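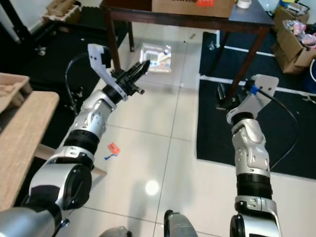

打印本页 | 发送给朋友

两条胳膊，一张维护表：和 Omolara Aliyu 聊双臂单元的日常

她先让我等一下。手里那颗螺丝还没拧完。

Omolara Aliyu 在 Endport 管这台双臂机，从装机那阵子就是她。编制上写的是“设备技术员”，她自己说就是修胳膊的。访谈是上午做的，断断续续，中间她接了两个电话，一个是 Dellden 催夹爪垫片的报价，另一个她没说是谁。

先问日常。每天开机之前做什么？

“看线。”她说，“先看线，再看别的。关节里头的东西轮不到我天天操心，线要。夹爪那根线从腕部出来，是要留一个弯的，留短了，腕一转到头就扯接头；留长了，又挂东西。”

多长算合适，她不给数字。她的办法是断电，用手把腕部慢慢转到两头的极限，看线在哪头绷紧。绷紧就重新放。左右臂分开做，不能左边调好了照抄右边，两边的安装角度不一样，走线的方向也就不一样。“抄过一次，右边第二天就报通讯丢失。我查了一上午控制柜，结果是插头松了半格。”

说到这里她笑了一下，又说那一上午应该算她自己的错，不算机器的。

关节呢？关节的紧固螺丝她按表来，每运行100小时过一遍。扭力扳手是单独的一把，贴了标签，不外借。顺序从底座往末端走，肩、肘、腕，最后夹爪。为什么从底座开始？“根上松一点，到指尖就是好大一截。你先把指尖拧死了，没用的。”

画标记线是 Aminu Olaniyan 教她的。螺丝拧到位，用油漆笔在螺丝头和壳体上拉一道线，以后瞄一眼就知道动没动过。Aminu 原来在 Erkwood 那边做装配，现在两头跑。他对 Omolara 的记录本意见很大，嫌字太潦草。她说字是潦草，可是都在。

我翻了几页。确实潦草。有一页只写着“左肘，响，擦了，不响”。

这个“响”是怎么回事？

“低速抬臂的时候有一声，咔，很轻。第一反应肯定是减速器，大家都这么想，我也吓一跳，换一个要等很久的货。后来我拿手贴在壳上听，不在里面，在外面。盖子边上进了灰，盖子跟壳蹭。擦干净，重新盖，没了。”她停了一下，“所以现在我都先从外面查起，便宜的先查。”

夹爪花的时间最多。手指是带纹路的那种，纹路里容易塞纸屑、胶、毛，塞了就打滑。控制程序不知道打滑，它只看开合位置，觉得自己夹住了。她每班结束用硬毛刷顺着纹路刷，再用布擦一遍，酒精只沾一点点。原先用得多，手指表面发粘，反而更差，那一副后来换掉了。

换手指她做给我讲了一遍步骤（没有真拆，当天不用换）：

夹爪张到最大，断电，挂牌。拆固定板上的螺丝，板子托住，别让它吊在线上。旧手指取下来，接触面擦干净。新的装上，先不拧紧，手推着合一次，看两边指尖对不对得上，对上了再拧。上电以后重新跑夹爪零位，这一步不能跳。

“跳过的人就是 I-hsuan Choi，”她朝门那边抬抬下巴，“你可以写，他知道我会说。”

后来我在走廊碰到 I-hsuan Choi，问他。他承认了。“赶时间，想着换的是同一个型号，零位能差多少。差了2毫米。空夹看不出来，一夹薄的东西就全漏。”他说那天下午他重跑了52次抓取，都是补前面废掉的。

校准的事，两人说法有点不同。Omolara 主张换过任何一个末端零件就全套重做，两只手臂一起。I-hsuan 觉得动了哪只就做哪只，全套一次要60分钟，排班吃不消。目前按 Omolara 的来。排班表是 Ekaette Onuoha 在管，她给每次校准单独留了时段，说与其天天吵，不如写进表里。

地面要不要管？我以为这是闲话，Omolara 很认真。

“要管。底座周围我每天清一遍。线要是拖到地上，先看是不是被什么压住了。还有反光，亮的地面，灯一照，相机那边有时候会认错。我们试过换灯的角度，好一些，没全好。”她说下一步想试漫射的灯罩，Marinescu 有一种，样品还没寄到。

有没有自己不敢动的地方？

有。关节里面的编码器，还有抱闸。这两样她只做检查，不拆。抱闸的检查方法：手臂抬到中间高度，旁边清空，人站在手臂活动范围外面，断使能，看它往下掉多少。掉一点点是正常的，一直往下滑就停用，送修。九月份送修过右臂的一节，回来以后她又自己把检查做了两遍才签字。送修单上对方写的是“已更换”，没写换了什么，她打电话去问，问了三次。

“最后问到了？”

“问到了，写在本子上了。”她翻给我看，那一页我还是认不全。

临走前问她，给刚接手这种双臂机的人有什么建议。她想了想，说记录本放在机器旁边，别放办公室，放办公室就没人写了。笔用绳子拴住。然后手机又响了，还是 Dellden，垫片的价格出来了，她说太贵，站起来去找 Aminu 商量。

采访、整理：Morenike Edet

打印本页 | 发送给朋友

本网站使用 Cookie 以改善您的浏览体验。继续浏览即表示您同意我们使用 Cookie。[接受] [了解更多]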